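Zemmont moves household robot testing into simulation, reassigns floor staff

Tue 30 June

Zemmont, which develops control software for household robots, has moved most of its routine task testing out of its physical test apartment in Rostow and into rendered rooms, the company said in a notice to employees and suppliers. The change affects the daily work of the technicians who used to set up each trial by hand.

Under the new arrangement, a task is run in a simulated home, and technicians review the views it produces.

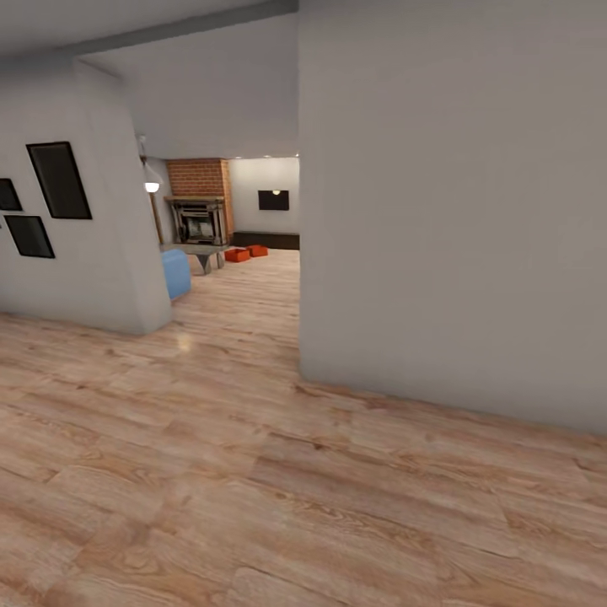
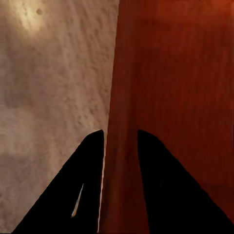
Simulated views from the test home: a passage toward the living area, and gripper fingers close to a reddish-brown surface with a wood-grain texture.

The company completed 3,090 simulated trials in February, the first full month of the program. The physical apartment had handled 200 trials in its busiest month. Zemmont did not release success rates for either set, and it said the two totals should not be read as a measure of robot performance.

The simulation package, called Cevitz, stores each room as a file that can be reset between runs. In the physical apartment, a technician had to return furniture and small objects to marked positions after every attempt and then check them against a setup sheet. The reset took longer than the trial itself in many cases. That step has been removed for any task on the simulated list, which now has 189 entries.

Work for the technicians has shifted to review. A run is flagged when the software detects unexpected contact, a long pause or a final position outside the allowed range. The technician opens the flagged run, steps through the recorded views and assigns a cause code. Codes separate navigation errors, grasp errors and faults in the room file. The last group goes back to the people who build the rooms and is left out of the robot's results.

According to the notice, room file faults took up more review time than planned during the first weeks. Typical entries included surfaces that did not register contact and objects placed slightly inside one another. A check for overlapping objects now runs before a room is released for testing, and rooms that fail it are returned without being scheduled.

Staffing in the test group has not been reduced, but the shift pattern has changed. The evening shift, which existed mainly to get more trials out of a single apartment, was discontinued. Simulated runs are queued at the end of the day and processed overnight without an operator. Employees who worked evenings were moved to days and lost the evening pay supplement. Zemmont said the supplement would be phased out over 3 months for those affected.

Training was provided by Tsao, a contractor that also supplies the review software. The course covers the cause codes, the replay controls and basic editing of room files. Technicians are not expected to build new rooms, though they may correct the position of an object and submit the change for approval.

Some of the feedback collected after the course was critical. Technicians reported that long periods of screen review were more tiring than setup work, and that it was harder to judge a grasp from recorded views than from standing next to the arm. Several asked for regular time in the physical apartment so that they could compare the two. The company has since limited continuous review to two hours and schedules each technician for one day a week on hardware.

The apartment in Rostow remains in use for tasks the simulation does not handle well, including work with cloth, liquids and loose cables. It is also used to repeat a sample of simulated trials on a real robot. If the results differ by more than a set margin, the task is taken off the simulated list until the difference is explained. Zemmont did not disclose the margin.

Output targets for individual technicians have been suspended during the changeover. The old target was based on completed setups per shift and no longer applies. A replacement based on reviewed runs was drafted and then withdrawn after employees objected that flagged runs vary widely in length. A revised proposal will be discussed with the test group before it takes effect.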